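Wument Tabletop Kit — Gallery

The Wument kit is a two-arm tabletop set sold by Tillitz for schools, small labs and anyone who wants to practice pick-and-place work without a full-size cell. We had one on loan in January 2018 and used it for 39 sessions. Osvaldo Cirillo ran the arms and Pauline Garside wrote the captions. The full review is on a separate page; the gallery covers the work itself.

Unpacking

The kit ships in 2 boxes. The first holds the arms and cables, the second holds the framing, brackets and a bag of hardware. Everything was there except one hex key, and Tillitz mailed a replacement. Assembly took us an afternoon — most of it spent squaring up the rails. The manual is short and the drawings are better than the text.

Block sorting

Our standard task was picking up loose wooden blocks, plain and colored, and setting them down by color. The blocks are not part of the kit. A round was 11 blocks, and we scored a round as complete only if none had to be moved by hand. Flat blocks lying at an angle to the fingers took the longest to line up. Small cubes were easier, provided the arm came in low and slow. 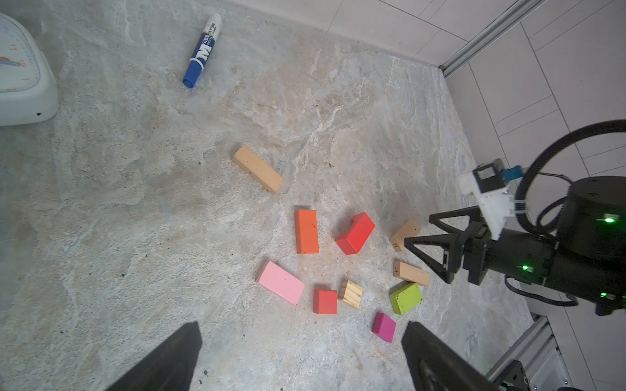 One of the arms near the numbered blocks, with its small camera on a white 3D-printed bracket and the cable looped over the top. The fingers are plain and tapered, and three green lights show on the joint housing.

Cables and brackets

Cable routing is left to the buyer. We tried clips along the arm first and then went back to a free loop, which gave the wrist more room to turn. The camera bracket can be printed from a file on the Tillitz support page. Ours held up for all 39 sessions, though we tightened the screws every week or so.

Software

The arms run on Prarelell, which comes with the kit. Setup is simple and the default speed is set to 50 percent. We left it there for most of the work. Recording a move and playing it back takes a few clicks, but renaming a saved move means exporting it and loading it again. Tillitz says this will be fixed in the April update.

Spare parts

Replacement fingers are sold in pairs, and Tjoa makes a softer set that fits the same mount. We ordered the Tjoa pair too late to test it. Pictures will be added to this page when we have used them.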